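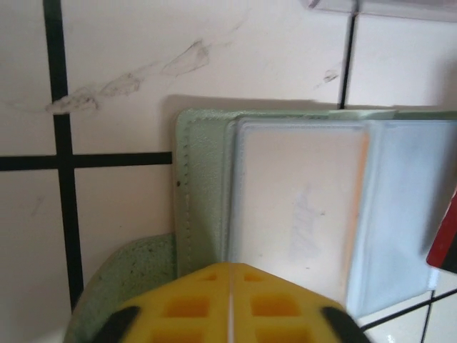
How many cards should I put in one sleeve?

One if you use the card a lot, two back to back if you don't. Two is where I stop. Once you shove a third one in there the sleeve stretches, and then when you go back to a single card it slides right out when you tip the holder over.

November, by Shoshana Van Dusen

Why a card holder with sleeves and not a regular wallet?

I carried a regular bifold for years and the card I wanted was always the one at the back of the stack, with four others on top of it. With clear sleeves you flip through like a tiny book and see what you've got. I also have a lot of loyalty cards (over 40 if you go by the shoebox, please don't judge me) and most of them get used maybe twice a year. Those need a place to live where I can find them standing at a register with people behind me.

If you carry a license, a bank card and some cash, stick with what you have. You don't need one of these!

Which kind do you like?

The snap-shut kind, leather or something leathery on the outside, clear pages in the middle. I've been through a Grenov, which had stiff pages that cracked along the fold, and a Tivulura, which I still have in the glove box for gas and parking cards. Softer pages last longer for me. Check the stitching around the pockets before you buy, and tug on the first and last page a little, since those take all the pulling.
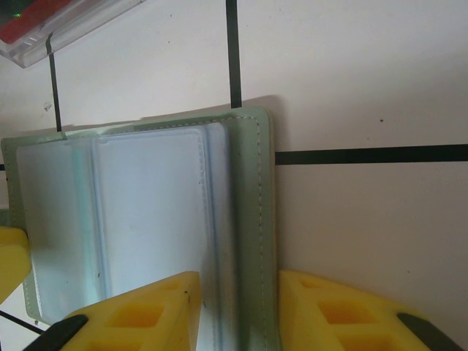
Light sage green, open on a white tabletop.

Clear sleeves or frosted?

I go back and forth on this one. Totally clear ones look great on day one and then every fingerprint shows, plus glossy cards stick to them. Frosted ones hide the wear and the cards slide better, but you lose a little of the small print. I can't read a member number through mine without pulling the card partway out, and at the library that gets old fast. For cards you know by color, frosted is just fine.

How do I get a stuck card out?

Slowly. Press the sleeve from both sides near the bottom so it bows open a bit, then push the card up with your thumb from outside the plastic. Don't dig at it with a fingernail or (I have done this) a butter knife. If it has been in there through a summer in the car, take the holder inside and let it cool down first. Raised numbers are the worst for this, they leave a dent in the plastic and the card kind of locks into it. Slip a piece of thin paper down behind the card and wiggle.

What order do you keep yours in?

By how mad I'd be if I couldn't find it. Everyday cards go up front, then groceries, then pharmacy, then all the coffee punch cards, then the mystery section. My friend Latrice Achterberg does hers alphabetically and she can find a shoe store card in the dark, so if your brain works that way go for it. I tried that for a month and could never remember if the hardware store was under H or under the owner's name.

Color works nicely too if your cards happen to be different enough. Mine are mostly blue, of course, so that was a short experiment.

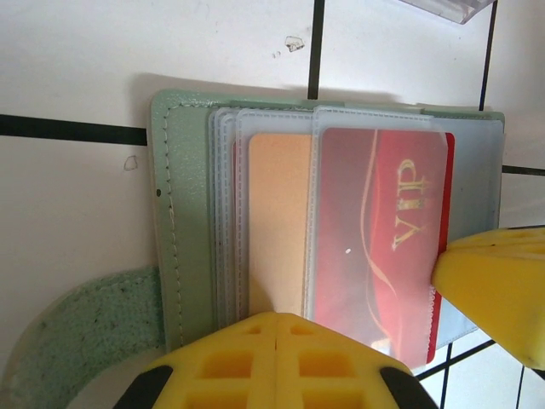
Red VIP card in the front sleeve, a peach-orange one in another sleeve beside it.

Do VIP and gift cards count as everyday cards?

Gift cards, yes, and put them right up front or you'll forget you own them. I found one for a garden center in Fendbridge behind an old dental card and the garden center had closed. Forty dollars, gone. VIP and member cards depend on the place. If they can look you up by phone number, leave the card at home.

Can I write on the sleeves?

You can, and a fine permanent marker works okay on frosted plastic. On the glossy ones it rubs off onto the facing page and you end up with a backward note on your library card. A little tab of paper tape on the edge is neater — just don't put it on the face of the sleeve, it leaves gunk.

How do I clean it?

Cards out first. For the outside, a damp cloth with one drop of dish soap, wipe, then a second cloth with plain water. Light colors pick up dye from jeans and that mostly won't come off, so do it early and do it often. For the pages I use a dry microfiber cloth, and if there's something sticky I go in with a barely damp cotton swab. Leave it standing open until the pages are dry all the way through or they'll cling together.

No rubbing alcohol on the plastic. It went cloudy on me.

I'm sorting a big pile. Where do I start?

Clear off a hard, flat surface with some light on it. Tile or a bare table is a lot better than a bedspread, where cards slide under each other and vanish. Tip everything out, put the holder down open in the middle, and only handle each card once if you can manage it: keep, home drawer, cut up. Anything from a store you can't picture goes in the last pile. Give yourself longer than you think. My first go at it was supposed to be a quick thing before dinner and dinner ended up being cereal.

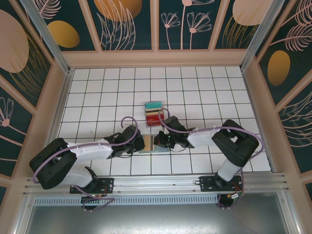 White tile with thin dark grout, and a small box standing near the middle.

What about the cards I cut up?

Cut through the number and the stripe, and through the chip if there is one, and split the bits between two trash bags. Old plastic loyalty cards don't go in our curbside recycling here, so check with yours before you toss them in.

Do the clear pages wear out?

They do. Mine start to go at the top corners first, then the fold. You can buy refill pages for some holders but measure the old ones before ordering, because I've got a whole pack in a drawer that's a hair too tall and won't let the cover close. If anybody wants them, write me and they're yours.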